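The cereal shelf, and other places where mornings go wrong

11/15/23

Start with the boxes. Everybody's got too many. Mine were on top of the fridge, where they'd been since June, and every time the door slammed one of them came down. Usually the open one.

So this month's kitchen feature is cereal. Storing it, stacking it, getting it home from the store, getting it off the top of the fridge. Not glamorous. But the mail we got after the pantry issue was mostly cereal mail, 232 letters and counting, and a good chunk of it was people asking why the boxes are so tall.

No idea why the boxes are so tall.

## The shelf problem

Measure before anything else. Please. I put in a new shelf over the counter in the Osness apartment, felt great about it, and the big family boxes wouldn't stand up. Short by the width of a thumb. They've been lying down ever since, which works fine for sealed boxes and badly for open ones.

If you rent and can't move a shelf, lay the sealed ones flat, spine out, like books. Most boxes have the name on the narrow side too. Open ones go upright, in front, and you only get to have two open at a time. That's the rule in my kitchen and it gets broken weekly. Granola counts. Granola people always argue that granola doesn't count.

Depth matters more than height if you have kids. A deep shelf swallows things. I pulled everything out last month and way at the back was a box of puffed rice I'd bought twice more because I thought we were out. All three went stale at differnt speeds.

## Decanting, yes or no

Ugh. OK.

Pro: it looks nice, you can see what's left, the moths can't get in. If you've ever had pantry moths you'll skip the rest of this section and go buy jars. Fair.

Con: you lose the date, you lose the ingredients list, and you end up with that last inch that won't fit, so now you have a jar AND a box with a handful in it. Two things where there was one.

I tried the Zivton canisters, the tall square ones with the flip lid. Good seal. The lid is stiff though, and a seven-year-old can't open it, so somebody has to get up. Deal breaker at six in the morning. The round Trolbridge jars were easier but they waste the corners and I could only get four across.

Where I landed: leave it in the box, fold the inner bag down hard, clip it. A real clip, the wide kind. Clothespins slide off. Rubber bands snap and then there's a rubber band in the cereal.

If you do decant, cut the front panel off the box and drop it in behind the jar. Allergies, guests, babysitters. They need to read it.

## What to keep out and what to hide

The stuff you eat every day stays low and in front. The treat cereal goes high. Hot cereal packets get their own bin, since they're small and they wander. I found one in the coffee filters.

Bowls should live next to the cereal. Sounds obvious, and yet mine were across the room next to the oven for 15 years, and every morning was a little lap around the table. Moved them in June. Took ten minutes. Spoons are still in the wrong drawer, I'm working up to it.

## Trays, the cheap fix

Best thing in this whole article and it costs nothing. Cardboard trays. The shallow ones that cases of cans come in, or the bottom half of a shipping box with the sides cut down. Ask at the store, they're flattening them all day anyway.

One tray holds a few boxes lying down and you slide the whole thing out like a drawer. No digging. When it gets crumby or somebody spills, recycle it and get another one. I've looked at the plastic pull-out organizers, and the nice Ghauri one with the rails is lovely, but it needs 200 screws (feels like) and my shelf is particleboard.

Some notes from doing this for a while:

- Plain brown, not waxed. Waxed ones slide too well and the whole load ends up on your feet.
- Cut the front lip lower than the back. Easier to grab from.
- Don't go too wide. Two boxes side by side is plenty for one hand.
- Load it on the floor. Seriously, put the tray down, sit next to it, sort it there, then lift. Much easier than reaching over your head with a box in each hand.

That last one changed my whole Sunday-type chore. Everything comes down, floor gets covered in boxes, I check dates, shake each one to see if it's worth keeping. Same-flavor boxes go together. Cinnamon with cinnamon, the organic apple-y ones in one spot so I quit buying doubles.
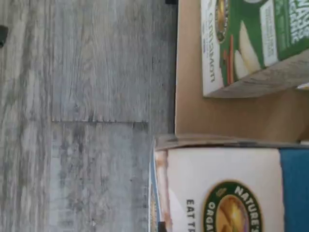
## Getting it home

Cereal is mostly air. Bulky, light, crushes if you look at it. And it's always the thing on top of the bag that falls out in the driveway.

Pack it flat along the side of the bag and put heavy stuff next to it, never over it. If you shop with a car, a tray in the trunk works here too, same tray even, and then it goes straight from trunk to shelf. I've been doing that since summer and I unload in one trip now. OK, two.

If you're walking, one box per trip, and buy the bag kind when you can. The bags squash down into a backpack and they clip shut just fine.

## How much is too much

Depends on the house. For us it's four going at once, plus one backup. More than that and things go soft before anybody gets to them. We did a bulk order once, a good deal on paper, and were eating the same bran flakes into the next season. The kids still bring it up.

Stale cereal isn't trash, by the way. Spread it on a sheet pan, low oven, a few minutes, let it cool all the way. Comes back pretty well, the plain kinds especially. Anything with dried fruit goes hard as gravel so pick the fruit out first. Crumbs from the bottom of the bag go on yogurt, or in a jar in the freezer until you need a crust for something.

## Next month

Lids. All of them, including the ones with no container. Send us a picture of your lid drawer, the worse the better, and keep the letter under 800 words becuase somebody here has to read every one.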